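Anyone still paying for Adon?

rustbucket14
My Adon box went up again in May and I mostly use it for one channel. Thinking of swapping to Riston – has anyone done it? I've got 672 things on my watchlist and I'd hate to lose them. 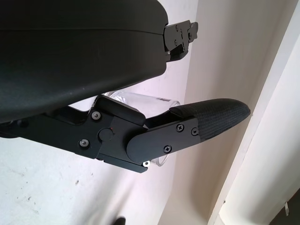
Mind you, I'll never watch half of them.

teapot_tess
Did it on a Tuesday and was watching by teatime! The list doesn't carry over though, sorry.

dorer_fan
Disagree with Tess, Riston's picture froze on me constantly. I went back to Adon after 14 days.

teapot_tess
Never had that here. Wifi maybe?

rustbucket14
Right, trying the free trial first.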